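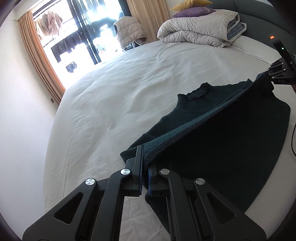 Kivi opens a winter folding table for knitwear

The clothes exchange Kivi will keep a folding and repair table open every Saturday through December, from eleven in the morning until four. Visitors can bring their sweaters, cardigans and other knitted things, learn how to fold them for storage, and leave the damaged ones for mending. Entrance is free, and the mending is paid by donation.

The idea comes from last winter, when Kivi received 401 knitted garments in one season. Many of them were good wool, but a big part had been kept on hangers for years. The shoulders had grown long, and in some cases the sleeves did not match each other any more. It was a pity to see, said Indrek Paju, who is responsible for the sorting room.

"People take care of a coat, they take care of shoes," Paju said. "A sweater they put on a wire hanger and forget until the next cold day. The wool is heavy and it pulls itself down all the time. After two winters it is another sweater."

Paju gives the short lesson himself. It lasts 29 minutes, and it can be followed at home on any bed that is wide enough. He prefers a bed to a table, and a light sheet under the work, on which a dark garment is easy to see from edge to edge. The sweater is laid flat with the front side down. The wrinkles are moved out with the palm of the hand, from the middle to the sides, and the collar is left open until the end.

After this the sleeves are brought across the back, one over the other, and the sides are turned in so that they meet. The last fold goes from the hem toward the collar. For thick knits Paju recommends only one fold in the length, otherwise the bundle becomes too high for the drawer and the folded place keeps a hard line.

When two people work together, each one takes an end of the garment and they lift at the same moment. The cloth should be straight between them but not pulled. Ribbed knits ask for the most attention here, as the ribs open easily and do not always come back. If the sweater has become a long roll in the middle of the bed, it is better to lay it down again and open it fully than to try to correct it in the air.

High collars have their own place in the lesson. A ribbed collar often becomes wavy along the opening, mostly from being pulled over the head with one hand. Paju advises to dampen the edge a little, press it together with the fingers and let it dry flat, away from the radiator. He does not use an iron on it. A folded collar should lie on the top of the bundle, with nothing heavy over it.

Lint is another question that visitors bring often, especially the owners of black, navy and dark green sweaters. Small pale specks are visible on these colors even after washing. At Kivi they are removed with a soft clothes brush, always in the direction of the ribs. Sticky rollers are available too -- Paju keeps them for cotton and says they lift the fibers of soft wool. It also helps to turn the sweater inside out before it goes to the wash, and to wash towels separately.

The repair part of the table is done together with Lurkero, a small yarn shop on the same street. Lurkero gives the leftover yarn in small balls, sorted by color, and visitors may take what they need for a hole in the elbow or a loose cuff. The dark greens are the most difficult to match, the shop says, and anybody who wants a close color should bring the garment in daylight and not in the evening.

Mending that takes longer than the visit can be left in a paper bag with a name and a telephone number. It is returned after 2 weeks. Kivi does not accept things that are wet or that have moths in them. Those who suspect moths are asked to keep the garment in a closed bag in the freezer for several days first, and then to shake it outdoors.

For storage Kivi has ordered flat cotton bags from the sewing workshop Kinudmont. One bag takes a single thick sweater or a pair of thin ones. The bags can be bought at the table, but an old pillowcase is also good for the purpose, and Paju shows how to close it without a ribbon. Plastic boxes are not forbidden, he said, only the wool must be completely dry before the lid is put on.

The table is placed in the back room of the Dadorard building, second door from the yard. The room is small, and it is possible that visitors wait a little in the corridor during the first hour. Children are welcome with an adult. Registration is not needed for one person, but groups of more than 2 should write to Kivi before coming, so that there is enough place on the bed that is used for the lesson.

Sweaters that the owner does not want any more can be left at the same time. They should be clean, and a note about the material is helpful if the label is cut out. The exchange shelves stay open until five -- one hour longer than the folding table.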